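Steinbachの読み放題を2か月使ってみた感想

先に書いておくと、私は読み放題というものをあまり信用していない。好きなだけ読めると言われると、たいてい読みたくない本から先に積み上がっていくからだ。それでもSteinbachの読み放題に申し込んだのは、家族ものの長編をまとめて読みたい時期で、単行本を次々に買う余裕がなかったからである。月額990円。文庫一冊ぶんと思えば高くはない。高くはないが、安いかどうかは何を読むかで変わる。

使ったのは2か月。端末は手持ちのタブレットと、読書用に中古で買ったVareoの白黒の電子書籍リーダー。以下はそのあいだに感じたことで、点数はつけない。

まず品ぞろえについて。トップページには大きな字で話題作が並んでいるが、そこから読み放題の印がついたものだけに絞ると、急に棚が寂しくなる。シリーズものは一巻だけ対象で、二巻からは別料金というのが実に多い。試し読みの延長だと割り切れば腹も立たないのだろうが、私は立った。三部作の一作目を夜中に読み終えて、続きの購入ボタンを見せられるときの気分は、あまり人にすすめたいものではない。

翻訳小説の棚は思ったより厚い。特に名前を聞いたことのない作家の中編が多く、ここだけは素直にほめておく。ただし紹介文は信用しないほうがいい。どれもこれも「涙なしには読めない」「一気読み必至」で、書いた人が本を読んだのかどうか怪しいものもある。家族小説だと思って開いたら最後まで家族がひとりも出てこない、という本にも当たった。

読んだ中から何冊か。

イルゼ・ザウアーラントの『Pukora』は、閉鎖された保養地の名前をそのまま題にした長編。母親の残した借金をめぐって三人のきょうだいが再会する。筋だけ聞けばよくある話で、実際、前半はよくある話である。食卓での言い争いが長く、誰がしゃべっているのか分からなくなる箇所もあった。後半、末の妹が一人で保養地を訪ねるあたりから文章が急に落ち着いて、ようやく読む甲斐が出てくる。途中でやめなくてよかったとは思うが、紙で買っていたら前半の分だけ返金してほしいと思っただろう。

フィン・ハーマン『二十九通』は、29通の手紙だけでできた書簡体の小説。形式のための形式ではないかと疑いながら読みはじめ、十通目くらいまでは疑いが晴れなかった。差出人の老人がやたらに天気の話をする。ところが天気の話がだんだん減っていくのに気づいてからは、手紙の短さそのものが気になって仕方がなくなった。二か月で読んだ中ではいちばん良い。訳注が巻末にまとめてあるのに、アプリからそこへ飛ぶと元の頁に戻れないことがあるのが惜しい。惜しいというか、そこは直してほしい。

ティル・ゲルツの『川岸の客』は合わなかった。全編が主人公の後悔で、後悔しているわりに何もしない。評判がいいのは知っている。レビュー欄で星をたくさんつけている人たちは、たぶん私より忍耐強い。同じ著者の短編が一つ対象に入っていたので念のため読んだが、そちらの主人公も後悔していた。
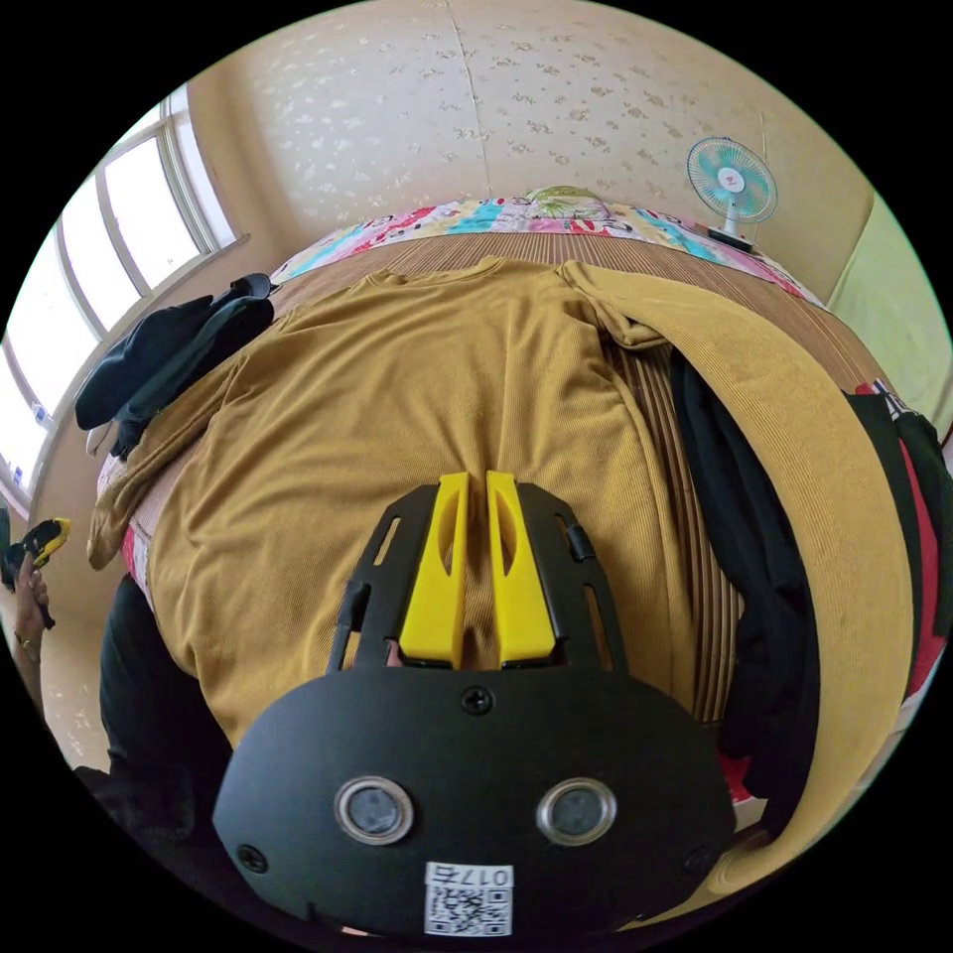
次に短編集。ヤニク・シュヴェルトフェーガーの『Lovley』は、架空の町ラヴリーの住人を一話ずつ取り上げる連作で、180頁ほどしかない。表題の綴りは誤植ではなく、町の看板がそうなっているという設定だそうだ。私はこういう趣向にまず警戒する。かわいらしい町にかわいらしい変人が住んでいて、最後にみんなで祭りをする、というたぐいの本を読みすぎたのかもしれない。中に、亡くなった父親の服を息子が一枚ずつベッドに広げていく話がある。ベッドに平らに置かれたからし色の長袖のセーターというのは、それだけで人が寝ているように見えるもので、作者もそれは分かっていて、息子に袖の向きを何度も直させる。ここは良かった。良かったのに、次の頁で息子が泣きながら長い独白を始める。袖の場面だけで終えていたら、私はこの本を友人に配っていたと思う。

エックハルト・クールマンの『北向きの部屋』は途中までしか読んでいない。文章は端正だが、祖父と孫の関係を説明する段落が終わると、また別の言い方で同じ関係を説明する段落が始まる。三度目で閉じた。九月にもう一度開いてみて、やはり同じところで閉じた。

さて、アプリの使い勝手。

文字の大きさは細かく変えられる。行間も変えられる。ところが縦書きの本で行間を広げると、ルビが隣の行に寄ってしまうことがあって、結局は初期設定に戻した。しおりはつけられるが、つけたしおりに名前がつけられない。感想を書く人間には地味に困る。線を引いた箇所の一覧はあるものの、並び順が引いた順で、頁順に直せない。設定のどこかにあるのではと探したが、見つけられなかった。

Vareoのリーダーとの相性は、可もなく不可もなく。頁をめくるのに一拍かかるのは機械が古いせいだろうから、そこはSteinbachを責めない。責めたいのは同期のほうで、タブレットで読んだ続きをリーダーで開くと、ときどき章の頭まで戻されている。書簡体の小説でこれをやられると、同じ手紙を二度読むことになる。一度は途中まで気づかずに読んだ。

おすすめ機能は使いものにならない。『二十九通』を読み終えた直後にすすめられたのが、手紙の書き方の実用書だった。その次が切手収集の入門書。以来、おすすめ欄は畳んである。畳んでも、アプリを更新するとまた開いている。

解約の手続きも試した。画面の奥まったところにあり、理由をたずねる頁をいくつか通らされるものの、電話をかけろとは言われない。解約しても期限までは読める。この点は思っていたよりまともだった。ただし期限が切れると、引いた線も一覧ごと見えなくなる。書き写しておきたい文があるなら先に済ませておくこと。私は『Lovley』の分を写しそびれた。

では続けるのかと聞かれると、いったん休むつもりでいる。読みたかったものは読んでしまい、残っているのは一巻だけ対象のシリーズと、後悔する主人公の本がほとんどだからだ。翻訳の中編を手当たり次第に読みたい人なら、ひと月だけ入ってみてもいいと思う。シリーズを追いたい人にはすすめない。

追記。『Pukora』の続編が出るらしい。読み放題の対象になるかどうかは、まだ書かれていなかった。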